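Search this site
Search for:
Go

How to Practice Your First Volley

Posted 1/9/24 by the Kendstead Soccer Notes editor

I love a clean volley more than any other strike in soccer, and you can learn one on your own with a ball, a wall and a bit of patience! When I started at Kendstead I was skying nearly everything over the bar, and a lot of that came down to skipping the dull early steps. So please do the early steps.

What you need

A size 5 ball, flat shoes or cleats, and a wall you're allowed to hit. I use a Trnka training ball because it's a touch softer than a match ball, but any ball with decent air in it will do. Warm up first, with extra time on the hips and groin.

Step 1: Drop and tap

Hold the ball out at waist height, drop it, and tap it back up into your hands with your laces. Keep the toes pointed down and the ankle locked. Do 500 of these before you try anything harder – spread over a week or two, both feet. It sounds like a lot, but you can get through plenty of them while dinner is in the oven.

Step 2: Drop and strike

Stand 3 steps from the wall. Drop the ball and strike it low, aiming for a spot below your own knee. Lean your chest over the ball. If it keeps climbing, you're either leaning back or hitting it too early, so let it fall a little further and try again.
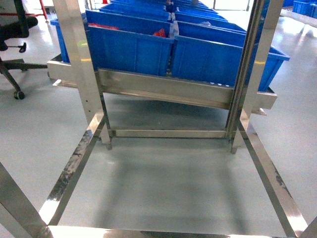 Steel rack with tall uprights.

Step 3: Add some leg strength

Standing on one leg while the other swings is most of the battle, and I got so much steadier once I added split squats and single-leg calf raises twice a week. Go light and slow. If you feel wobbly, hold on to something solid until the wobble goes.

Step 4: Volley a moving ball

Now throw the ball against the wall and meet it as it comes back. Move your feet early! Small steps, arms out, eyes on the ball right through contact. Once that feels good, get a friend to toss it from the side and turn your hips toward the target as you swing.

Keeping track

I log my reps in a little Buletti notebook. By the end of November I had passed 2000 with my right foot and was way behind on my left, so the left foot now goes first in every session.

Next up is the half volley, using the same wall and the Prorer rebound drill, which is great fun on a cold morning.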